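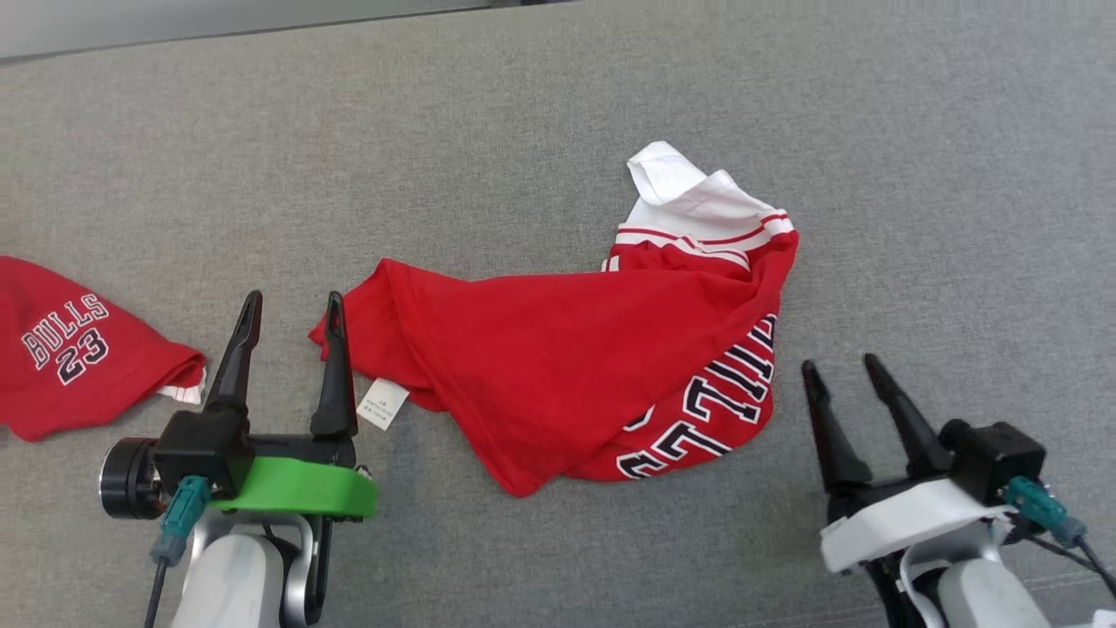 Two of the red Bulls jerseys, one folded and one still to do

To: Juvenville swap list
Subject: Re: folding jerseys for the December table

> We have a bin of basketball jerseys coming to the December
> table and they slide off every stack I make. Does anyone fold
> them a different way from T-shirts? Also, do we leave the
> lettering showing or tuck it in?

I fold mine smaller than a T-shirt and leave the lettering out. On the folded red one you can read BULLS and the 23 without opening it, so people don't pull the pile apart looking for a team.

What works for me:

Lay it face down and smooth it from the neck to the hem. Bring both sides in to the width of the number, then fold up from the bottom in 3 turns and flip it over. If the print is thick, don't crease across a letter — move the fold up or down an inch.

The armholes are the hard part. With no sleeves to tuck, the trim wants to stick out at the corner. I push it back inside with a finger before the last turn.

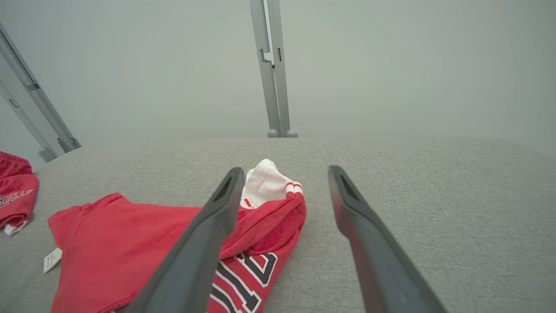

I do all of this on a flat gray fabric surface. The cloth grips a little, so a half-folded jersey stays where I leave it. On my kitchen table they slid, same as your stacks.

Leave the care tags on, please. Last time at Venotden we had 83 pieces and the first thing people asked about was washing. Sizes can go on a strip of masking tape across the bin.

For the bin itself, stand them on edge like files. Mine holds roughly 60 that way — fewer if there are shorts mixed in. I can bring a spare bin if you are short.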